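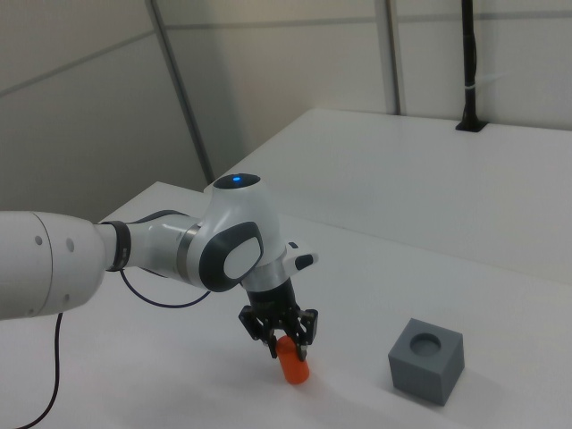 그림 4-1. 흰색 작업대 두 대의 배치 예. 뒤쪽 작업대의 상판이 더 높다.

4장. 설치 후 수평 맞추기와 상판 길들이기

3장까지 무사히 마쳤다면 작업대는 이제 서 있을 것입니다. 서 있는 것과 똑바로 서 있는 것은 다른 문제이고, 이 장은 후자를 다룹니다. 제작진의 경험상 이 장을 건너뛴 분들은 볼펜이 저절로 굴러가기 시작할 무렵에 다시 이 장을 펼칩니다. 환영합니다.

4.1 시작하기 전에

준비물은 수준기, 동봉된 납작 렌치, 마른 천 두 장입니다. 스마트폰의 수평계 앱을 써도 되지만 카메라가 튀어나온 전화기라면 그 돌출부의 기울기를 아주 정밀하게 측정하게 됩니다.

주의: 상판 위에 물건을 올려둔 채로 조절발을 돌리지 마십시오. 커피도 물건입니다.

주의: Ondolis 작업대의 한쪽 모서리를 혼자 들어 올리지 마십시오. 들리기는 합니다. 내려놓는 단계에서 후회하게 됩니다.

4.2 조절발 맞추기

1. 작업대를 최종 위치에 놓습니다. 여기서 최종이란 "일단 여기 두고 나중에 생각하자"가 아닌 위치를 말합니다. 옮기면 처음부터 다시 하셔야 합니다.

2. 네 개의 조절발을 모두 끝까지 조입니다. 3장에서 이미 조였더라도 한 번 더 확인합니다.

3. 수준기를 상판의 긴 변과 나란하게 놓고 낮은 쪽을 찾습니다. 높은 쪽은 건드리지 않습니다.

4. 낮은 쪽 조절발 두 개를 반 바퀴씩 풉니다. 위에서 내려다볼 때와 바닥에 엎드려 볼 때 회전 방향이 반대로 느껴지는데, 렌치에 새겨진 화살표는 엎드린 사람 기준입니다. 이 화살표의 기준을 두고 사내에서 긴 회의가 있었고, 엎드린 쪽이 이겼습니다.

5. 수준기를 짧은 변 방향으로 돌려 같은 작업을 반복합니다.

6. 대각선 방향으로 한 번 더 확인합니다. 기포가 두 선 사이에 들어오면 멈춥니다. 정중앙까지 욕심을 내는 것은 자유지만 저녁 약속은 미리 취소해 두십시오.

7. 잠금 너트를 손으로 조인 다음 렌치로 마무리합니다. 너트가 비명을 지를 때까지 조일 필요는 없습니다.

참고: 조절발은 최대 22mm까지 뺄 수 있습니다. 그 이상 빼야 수평이 맞는다면 문제는 바닥에 있으며, 바닥은 본 제품의 보증 범위에 포함되지 않습니다.

4.3 두 대를 앞뒤로 놓을 때

앞뒤로 두 대를 두고 뒤쪽을 높게 쓰는 분들이 많습니다. 이 경우 뒤쪽 작업대를 먼저 맞추고 앞쪽을 나중에 맞춥니다. 거꾸로 하면 뒤쪽 조절발에 손을 넣을 공간이 사라지고, 이 사실은 대개 손을 넣은 다음에 알게 됩니다.

1. 뒤쪽 작업대와 벽 사이를 70mm 띄웁니다. 콘센트가 그 벽에 있다면 플러그를 먼저 꽂아 두십시오.

2. 뒤쪽 작업대의 수평을 4.2의 순서대로 맞춥니다.

3. 앞쪽 작업대를 들어서 옮깁니다. 밀지 마십시오. 바닥에 남는 네 줄의 자국은 의외로 오래갑니다.

4. 두 작업대의 프레임을 연결판으로 묶고 싶다면 별매품인 Hirunex 연결판을 사용합니다. 케이블 타이로 묶는 방법도 문의가 자주 들어오는데, 저희의 공식 답변은 "안 됩니다"이고 비공식 답변도 같습니다.
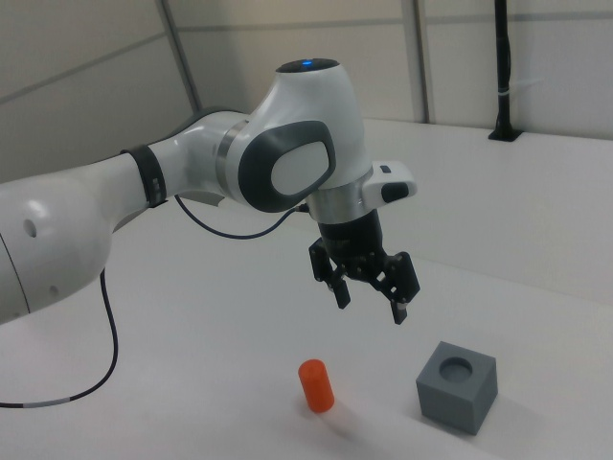

연결판을 달았다면 두 대의 수평을 다시 확인합니다. 볼트를 조이면서 앞쪽 작업대가 조금 끌려가는 일이 흔합니다. 틀어졌다면 연결판 볼트를 한 바퀴씩 풀고 앞쪽만 다시 맞춘 뒤 조입니다. 양쪽을 동시에 손대기 시작하면 끝나는 시각을 장담할 수 없습니다.

4.4 상판 길들이기

새 상판에는 출고용 보호막이 얇게 남아 있습니다. 해롭지는 않지만 지문을 매우 충실하게 기록합니다.

1. 마른 천으로 먼지를 닦아 냅니다.

2. 미지근한 물 300ml에 중성세제를 한 방울 떨어뜨립니다. 한 방울입니다. 두 번 짜면 남은 오후를 거품과 보내게 됩니다.

3. 천을 적셔 꼭 짠 다음 한 방향으로 닦습니다.

4. 두 번째 천으로 물기를 걷어 냅니다.

5. 8시간 동안 아무것도 올려놓지 않습니다. 설명서 전체에서 가장 지켜지지 않는 단계입니다.

주의: 아세톤, 시너, 연마제가 든 세정제는 쓰지 마십시오. 멜라민 스펀지도 연마제입니다. 흰 상판이 더 하얘진 것처럼 보인다면 그 부분은 깎인 것입니다.

4.5 자주 생기는 증상

흔들린다
잠금 너트를 먼저 보십시오. 너트가 멀쩡하면 조절발 아래에 포장재 조각이 끼어 있는지 살핍니다. 접은 종이를 괴는 전통 기법은 권하지 않습니다. 특히 그 종이가 이 설명서라면 더욱 그렇습니다.

삐걱거린다
가로대 볼트를 3장의 순서대로 다시 조입니다. 소리가 계속 나면 의자를 의심해 보십시오. 접수되는 소음 문의의 상당수가 의자였습니다.

수평을 맞췄는데 다음 날 틀어졌다
카펫 위라면 정상입니다. 며칠 눌린 뒤에 다시 맞추면 됩니다. 단단한 바닥이라면 밤사이 누군가 작업대를 옮겼을 가능성을 검토하십시오.

조절발이 돌아가지 않는다
잠금 너트를 풀지 않고 돌리고 계십니다.

4.6 부품 문의

조절발과 잠금 너트는 Zemovach 부품 창구에서 낱개로 주문할 수 있습니다. 주문할 때는 프레임 안쪽 라벨의 번호가 필요합니다. 라벨은 상판 아래 왼쪽 가로대 안쪽에 붙어 있어서, 번호를 읽으려면 다시 한번 바닥에 누우셔야 합니다. 라벨 위치에 관한 의견은 9월에도 많이 받았고 다음 생산분부터 바깥쪽으로 옮길 예정입니다. 이미 구입하신 분께는 전화기로 라벨을 찍어 두시기를 권합니다.

개정 2024-12-04
4.3의 순서를 바로잡음(이전 판은 앞쪽 작업대를 먼저 맞추라고 안내했습니다. 손이 끼었던 분들께 사과드립니다). 원문 Ulla Haugen.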